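Chapter 4
Why We Put Things Where We Put Them

Let me start with my kitchen drawer. You have one too, I'm sure of it. Mine holds batteries, takeout menus, a tape measure, birthday candles, and the warranty for a toaster I gave away. I know where everything in it is. My sister, who is a much tidier person than I am, can't find a thing in there.

That drawer got me interested in sorting (well, that and a summer job in the stockroom of a hardware store called Jilach, where I spent three months learning where 4000 different parts lived). The owner had arranged the shelves by what people were fixing. Washers for faucets sat beside the faucets, and washers for bikes sat by the bike chains, clear across the room. I thought this was crazy! Then I watched customers walk in, describe a leaky sink, and walk out eight minutes later with everything they needed.

In this chapter we'll look at the two big ways people group their stuff. Sorting by kind puts like with like: all the screws together, all the socks together. Sorting by use puts together whatever you'll reach for at the same time. Most homes run on a mix of the two, and most family arguments about the garage come from one person using the first system while somebody else uses the second.

We'll also get to containers, my favorite part. A bin makes a promise about what's inside it, and people keep that promise longer if the bin is a little too small. I tried this out on my own desk with 13 boxes, and the big ones turned to soup first.

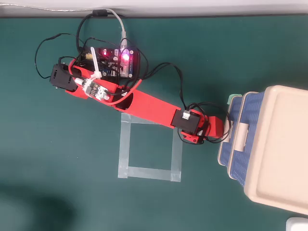 Veronika Vincze thinks I'm too hard on big bins, and wrote in the margin of my draft that a large one is fine as long as it has a single job, like winter hats, and that the trouble starts when you add a second. Fair enough. I've left my version in, but keep hers in mind when you get to Exercise 3.

Before you read on, pick one drawer at home and write down what's in it. Don't clean it first! We'll come back to your list in Section 4.2, where you'll sort it by kind, then by use, and see which items refuse to fit either way.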